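Brudix Publishes Working Rules for Robot Handling of Household Textiles

FLINDWOOD, August – Brudix has released version 2 of Saber, its set of working rules for two-finger grippers that handle clothing and other soft goods on shared tables.

The new version sets a limit of 100 millimeters per second for any approach to a table surface with a person within reach. Fingers must be fully open before the descent begins. Grip pads are to be inspected after every 300 grasps and replaced when the pattern is worn through at any point.

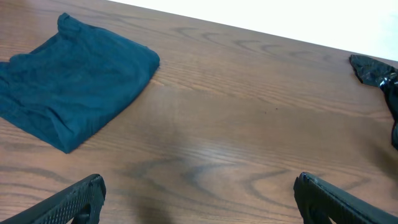

Version 2 also covers items left next to the work. An item that is not part of the task stays where it is, and the arm path must clear it by at least 21 millimeters.

"The first version said 'keep a safe distance,' and every site read that differently," said Ye-rin Gil, who edited the rules. "A number can be checked."

Sites using the Skullov controller can load the limits as a settings file. Other controllers need manual entry. Questions on the text go to Yu-na Pyo at the Brudix standards desk.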